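2021年1月27日

这几个星期一直在补衣服。起因是搬家时翻出一个纸箱，里面全是“等有空再修”的东西：袖口磨开的毛衣，掉了扣子的大衣，破了洞的袜子，一条裤裆磨薄的牛仔裤，还有一个拉链头不见了的枕套。箱子跟着我搬过两次家，封箱胶带都没有拆。这次拆了，就一件一件补。

下面是我边补边记的东西，按当时的顺序整理了一下，有些地方重复，没有删。我没有学过裁缝，小时候看外婆做过，后来在科克租房时跟房东 Treasa Moriarty 学过一点织补，其余是自己试出来的。会做衣服的人看了大概会觉得有些办法很笨。

## 先说线

以前我家里只有宾馆送的那种针线包，一小块纸板上缠着几种颜色的线，每种短得只够钉一颗扣子。那种线容易起毛，穿过布几次就变细，再拉就断。用它补的东西多半要再补一次。

现在用的是普通涤纶线，在一家叫 Jitico 的小店买的，一卷500米，深灰色。深灰色是用得最多的颜色，黑衣服、藏青衣服、深绿衣服都能混过去，在黑裤子上比黑线还不显眼，黑线容易有反光。另外买了一卷米白、一卷藏青。其他颜色等需要了再买，买来放着的颜色我一次都没有用上。

棉线也有，是用来补棉布和亚麻的。老布用涤纶线补，时间长了，线会把旁边的布割开，线还好好的，布先破了。Treasa 的说法是线要比布弱一点。她补床单用的线都是从旧床单的边上抽下来的，抽一根用一根，颜色当然也是一样的。我试过抽线，抽到第三根就断在里面，后来没有再试。可能是我那条床单混了化纤，也可能是手法不对。

毛线比较麻烦。织毛衣的线太粗，补机织的细毛衣用不上，得把一股毛线拆成几股细的，拆开之后又很脆。市面上有专门的织补线，羊毛混一点尼龙，绕在卡片上卖。我买的那种牌子叫 Padell，颜色不多，灰的很好用，红的洗了一次以后比原来深，补在胳膊肘上能看出来。

线的长度，我一般从手指拉到胳膊肘再多一点。穿长线是偷懒，想少穿一次针，结果线在中间打结，解结的时间够穿好几次针了。这个道理我知道很久，还是经常剪得太长。

打蜡的事：钉扣子的线过一遍蜂蜡，再用熨斗隔着纸压一下，会挺很多。没有蜂蜡用白蜡烛也行，只是会有一点碎屑留在布上，浅色布要拍一拍。缝下摆的线我不打蜡。

## 扣子

大衣的扣子掉了，幸好还在口袋里。我把同一件大衣上剩下的扣子都拽了一下，有一颗也松了，一起重新钉。

厚衣服的扣子要留出扣脚。做法是在扣子和布之间垫一根火柴，或者一根粗针，缝的时候线从它上面过，缝完抽出来，扣子就有了一段余量，再用线在这段余量上绕几圈，把针穿到反面收住。衬衫的扣子我不垫东西，手松一点就够。

四孔扣子有缝成平行的，有缝成十字的。先看同一件衣服上别的扣子是怎么缝的，照着来。我第一次没有看，十字缝上去以后才发现整排都是平行的，拆了重来。

大衣反面可以再加一颗小的平扣，跟正面那颗对着缝在一起，受力的时候拉的是小扣子，不会把布拉出一个洞。这个办法是从旧大衣上看来的，我那件原来就有，掉扣子的时候小扣子也一起掉了，没找到，用衬衫的备用扣顶上。

备用扣我现在放在一个果酱瓶里。以前是连着小塑料袋一起扔在抽屉里，真要用的时候从来没有找到过对应的那颗。放在瓶子里也未必找得到，但是倒在盘子上挑一挑，总能有一颗差不多的。如果实在配不上，就把最下面那颗扣子拆到缺的地方，不一样的那颗钉到最下面去，塞在裤子里谁也看不到。

## 下摆

两条裤子的下摆脱线。商店里的裤子下摆多用暗缝机缝，线是一整条，断一处，拉一下就全开了。所以看见有一小截线头挂出来，不要去拉，我就是拉了。

手缝下摆我用的是斜着挑的针法，反面斜一点走，正面每次只挑一两根纱。挑得少，正面就看不见。开始的时候我总担心挑得少不结实，于是每针都多挑一点，缝完翻过来，正面是一排小坑。后来拆了一半重来，另一半就那样留着，穿了也没人说过什么。

线不要拉紧，这一点比针距重要得多。拉紧了，裤脚会有一圈很细的皱，熨也熨不平。每缝一段，把布横着轻轻抻一下，让线自己松开。

针距也不用量。我试过用消失笔画点，画完很整齐，可是缝到一半颜色就没了，后半截还是凭眼睛。前后两段放在一起看没有区别。

熨斗在补衣服的时候用得比针多。下摆先折好熨出一道印子，再别针，再缝，缝完再熨。别针我买的是玻璃头的，熨斗碰到也不会化。塑料头的化在一条浅色裤子上过，那条裤子后来只在家里穿。

## 袜子

袜子值不值得补，这个问题我想过。便宜的棉袜我不补，破了擦窗台。羊毛袜补，厚的徒步袜补，外婆织的那双一直在补，脚跟的颜色已经跟原来没有关系了。

补袜子要有个硬的东西撑在里面。Treasa 用的是一个木蘑菇，手柄磨得很光，是她母亲留下来的。我用过灯泡，后来灯泡都换成了轻的塑料壳的，撑着没有分量。现在用一颗光滑的石头，海边捡的，比较沉，放在腿上不会滚。橙子也可以，扎到会出汁。

织补的步骤并不复杂。先在破洞四周还结实的地方缝一圈很小的平针，这一圈不要省。然后竖着拉线，一根挨一根，拉到盖住整个洞，两头都要伸进好的布里。再横着走，一上一下地编过去，下一行反过来，一下一上。编的时候用针尖把每一行往前推，挤紧。转弯的地方留一个小圈，洗过以后线会缩，没有这个小圈，补丁会把周围的布拉起来。

我第一块补丁像一块硬纸板，走路硌脚。原因是线太粗，又拉得太紧。第二块太松，脚趾能从缝里钻出来。到第三块才像样。

薄了但是还没有破的地方，趁早补比破了再补省事得多，拿细线顺着原来的纹路走几行就够了。把袜子套在手上对着灯看，透光的地方就是快要破的。这件事我想起来的时候才做，所以多数袜子还是等到破了。

## 牛仔裤

裤裆磨薄是骑车骑出来的。这个地方难补，四条缝都在那里碰头，又厚又不平，而且一直在受摩擦。

我的做法是从反面垫一块布，比磨薄的范围大一圈，四角剪圆，用疏缝的线先固定，然后来回地缝，缝得很密，线顺着牛仔布本身的斜纹走。垫的布不能比牛仔裤厚。我第一次用了另一条旧牛仔裤上剪下来的布，补完那里像垫了一块鞋垫，骑车反而更磨。第二次换了旧衬衫的布，好很多。

手缝厚的地方要用顶针。我一直不喜欢顶针，戴着觉得手指是别人的。缝牛仔裤的那个下午没有戴，中指被针尾顶出一个小洞，之后就戴了。金属的太大，会掉，后来买了一个皮的，套在指头上用几天就合手了。拔针用一小块橡胶，剪一截旧的橡胶手套，捏住针尾往外拉，不打滑。

膝盖的洞我没有补成看不见的样子。先试过，看不见是做不到的，颜色总是差一点，于是干脆用白线，横平竖直地缝满一块。日本的刺子绣是有图案和规矩的，我这个没有，就是一排一排的平针，转弯的地方歪了。洗过几次以后白线有点发蓝，反而顺眼了。

有一阵子网上很流行把补过的地方做得特别显眼，专门挑亮的颜色。我没有意见，膝盖上可以，坐下时压住的地方就不必了。

## 毛衣

袖口磨开的那件是灰色的羊毛衫，穿了很久。袖口是罗纹，磨断的那一圈线头都散着，我先用细线把还没有脱的线圈一个一个穿住，让它不再往下散，然后用织补线沿着边包了一圈锁边针。这样袖口比原来短了一点，也没有原来那么有弹性，但是整齐。两只袖子一起做，只做一只会不一样长。

虫蛀的洞是另一回事。有虫蛀的洞，先不要补，先处理虫。我把毛衣装进密封袋里冷冻了几天，拿出来放到室温，又放回去冻了一次，然后洗。衣柜也清空擦过。以前有一次我省掉了这一步，补好挂回去，过了一段时间在旁边又发现新的洞，补了等于喂它们。

小的洞可以用戳针，就是做羊毛毡用的那种带倒刺的针。下面垫一块海绵，洞上铺一点颜色相近的羊毛，一直戳，戳到羊毛和毛衣缠在一起。这个办法快，反面也要修一下。只适合羊毛，棉的和腈纶的不行。倒刺针很脆，斜着戳会断，断的那一截要找出来。

针织的洞，理想的做法是照着原来的线圈走，针走的路线和毛线本来的路线一样，补完几乎看不出。我会一点，但是只能在粗毛线上做，细的看不清。下雨天光线差的时候完全没有办法，开灯也不行，灯光下灰线和灰线分不开，要等白天坐在窗边。

## 拉链

拉链我原来以为只能整条换。后来去问街上的改衣店，店主 Waqas Janjua 看了一眼我的外套，用钳子在拉头的两侧各夹了一下，合上了，没有收钱。拉链合上又在后面裂开，多数是拉头松了，齿并没有坏。把拉头的上下两片夹紧一点就行，轻轻夹，夹过头会拉不动，那就只好换拉头。

我照着这个办法修好了一个背包和一双靴子。靴子的夹了两次。

拉头丢了的，可以从旧衣服上拆一个来，型号印在拉头背面，一般是个数字。号码一样也不一定能用，不同厂家的齿形有差别。我的枕套拉链是尼龙的，把底端的缝线拆开一小段，把新拉头套进去，左右对齐，再缝住。对齐花的时间最多，差一个齿，拉上去就歪。

整条换拉链，羽绒服的，我还是送到店里。他报的价是18欧，取的时候连领口一处脱线也顺手缝了。自己做要拆的地方太多，羽毛会跑出来，我也没有缝纫机。

拉链不顺，拿铅笔在齿上来回涂一涂，或者用蜡烛。铅笔只用在深色的上面。

## 衬衫领子

旧衬衫先坏的地方总是领子的折线，别的地方都还好好的。过去的办法是把领子拆下来，翻一面再缝回去，磨破的那面就到了里面。外婆给外公翻过很多领子。

我翻了一个，花了一个晚上。拆的时候用拆线刀，每隔几针割断一针，从另一面把线抽出来，不要一路割过去。拆之前在领子和领座的正中间各做一个记号，缝回去的时候先对中间，再往两边别。我做了记号，做在了要拆掉的那条线头上，拆完记号也没有了，后来是对折找的中间。

缝回去用的是倒回针，密一点，看起来跟机器缝的差不多，凑近看针脚有大有小。领尖有两层，那里比较厚，针要直上直下。翻过来以后领子里面的撑片插口在外面了，这是当时没想到的，把它缝死就好。

这件衬衫是95%的棉，洗过很多次，布本身已经很软，翻完领子估计还能再穿两年。袖口也可以翻，我还没有动。

## 沙发垫和床垫的边

这部分本来不打算写，沙发垫不是衣服，不过用到的针不一样，记一下。

沙发垫是固定在架子上的，侧面的缝开了，里面的海绵露出来。直针没有办法从同一面进去又出来，得把布捏起来，捏起来缝好以后又是皱的。弯针就可以，像一段圆弧，从一边进去，手腕转一下，针尖自己从另一边出来。做软垫的人都用这种。买的时候常常是一套，大大小小，我只用最小的那一根，大的是缝麻袋用的。

针法用藏针，左边折边里走一小段，右边折边里走一小段，线像梯子的横档一样横在中间，走上一段再拉紧，两边就合在一起，线藏到里面去了。拉的方向要顺着缝，往上拉会把布拉破。我每走三四针就拉一次。缝到转角的时候换了短的线，那里不好收。

弯针不好穿线也不好捏，在手指里会转。开始时我用的力不对，总想往前推，针就歪了。推是直针的动作。弯针要跟着它自己的弧度走，进去的角度几乎是垂直的，后面转过去就行。缝了半边才习惯，前半边不太齐，在靠墙的一侧。

床垫边上那条滚边也是这么修的。枕头的口、靠垫的口、布娃娃的背后，所有从里面够不到的口子都是这一类。 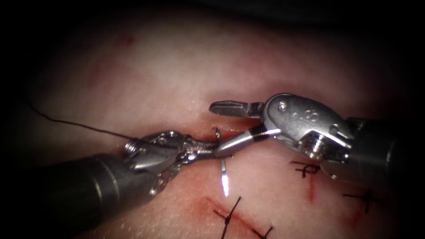
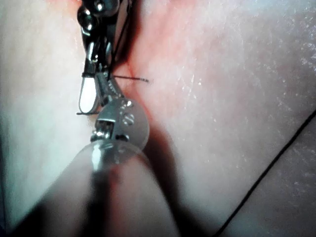
补过的地方，洗衣服时要不要特别对待？

第一次洗的时候用手洗，冷水，平放晾干，让新线和旧布先一起缩一次，有松掉的线头当时就能看见。之后照原来的洗法洗就行，我的牛仔裤和棉袜都直接进洗衣机，翻到反面，装在网袋里。羊毛的一直手洗，补没补过都一样。晾的时候不要让夹子夹在补丁上，会留下印子，织补的地方还会被拉长。洗完发现补丁起皱，趁半干隔着布用蒸汽熨一下，从四周往中间压，多半能平下来。平不下来的，是当时线拉得太紧，只能拆了重新缝。

纸箱里还剩一件雨衣和外婆的一条围裙，围裙的带子断了一根。二月再说。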